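Parisi Toy Sorting Set — README

Version 2 of the data card. Please read this version and delete the old one, because the old one has a mistake in the split file.

The Parisi set is made by the robotics club of Zastdale, a technical high school. It contains recordings of a two-arm robot working with small toys and one open box on a wooden table. The recordings were made by club members during the spring term, and the cleaning of the data was finished in July. The set is the base for our entry in the Steltix student competition, in the category for tabletop handling.
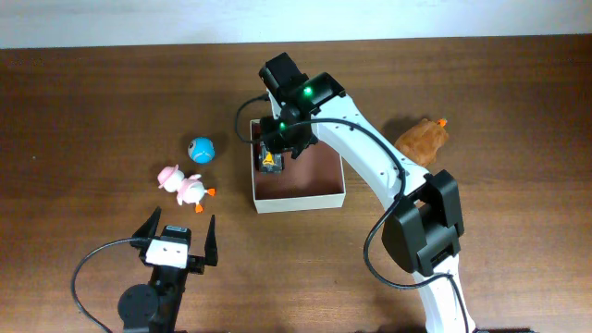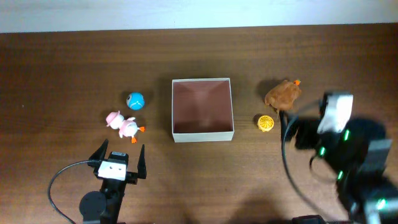
Both views have the open box in the middle, with the blue ball and the duck on the left of it.

The duck is a bad choice for beginners, wrote Sarkement, the team which tried our first version before the competition. Their message continued: the hat and the feet give the policy too many places to grab, and our arm learned to go for the hat every time. Could you please mark which part of the toy is held in each episode? We would use this label more than the success label.

We thought for a long time about this comment, and we agree with it. Version 2 has a new field, grasp_part, for the duck and the chicken. For the round toys the field is left blank.

What is in the set

The set has 4,000 episodes. One episode is one try to move one toy. The toy can go into the box, out of the box, or from one side of the box to the other. A typical episode is 25 seconds long. Episodes where the operator stopped in the middle are kept, and they have the value "stopped" in the result field. Please do not throw them away without looking. Some of them are good until the last moment.

There are 8 task sentences. They are written in short English, for example "put the blue ball in the box" or "move the duck to the right side". We know the sentences are simple. Two members wrote longer ones, but the meaning was not always clear, so these are saved in the folder extra_text and are not used in training.

Folders

episodes — one folder for each episode, with the images and the joint values
splits — the lists for train, validation and test
extra_text — longer task sentences, not checked by a second person
tools — small scripts for reading and playing the episodes
notes — the club log, partly not in English

Fields in each episode

task: the sentence given to the operator
arm: left, right or both
toy: the name of the toy which must be moved
grasp_part: body, head, hat, feet, or blank
result: done, failed or stopped
operator: a letter, never a name

The word "left" always means left as seen from the head camera. In version 1 this was mixed, and some operators used their own left. We checked all episodes again for this problem.

How the splits were made

The test list has 900 episodes. It was chosen by recording session and not by single episode, so the same placing of toys does not come in both train and test. In version 1 the splits were random, and the test result was much too nice. If you compare with numbers from version 1, say it clearly in your report.

The validation list is small. For the competition we used it only to choose the time of stopping the training. It is not good for comparing two models which are close to each other.

Known problems

The joint values and the images are not perfectly together in time. The difference is small, but in fast movements you can see it. The script in the tools folder can shift the joint values, and the standard shift is already set for you.

Fast arm movement can give blurred images. We kept these, as the robot will also see such images in the competition.

The result field was filled by the operator directly after the try. A second member checked only the test list. In train, some labels are surely wrong — mostly cases where the toy stands on the wall of the box and then falls to one side.

All episodes come from one table and one light setting. A model trained only on this set should not be expected to work on another table. Sarkement reported the same in their second message, and they needed to add their own recordings before the arm could find the box.

Use and sharing

Students and teachers may use the set for learning, for club work and for school competitions. For other use, please ask the club first. If you enter Steltix with a model trained on Parisi, the rules want the name of the set and the version number in your entry form.

If you find an error, send the episode number and one sentence about what is wrong. We answer slowly in the exam weeks. Corrections go into the next version, and the list of changed episodes will be in the notes folder.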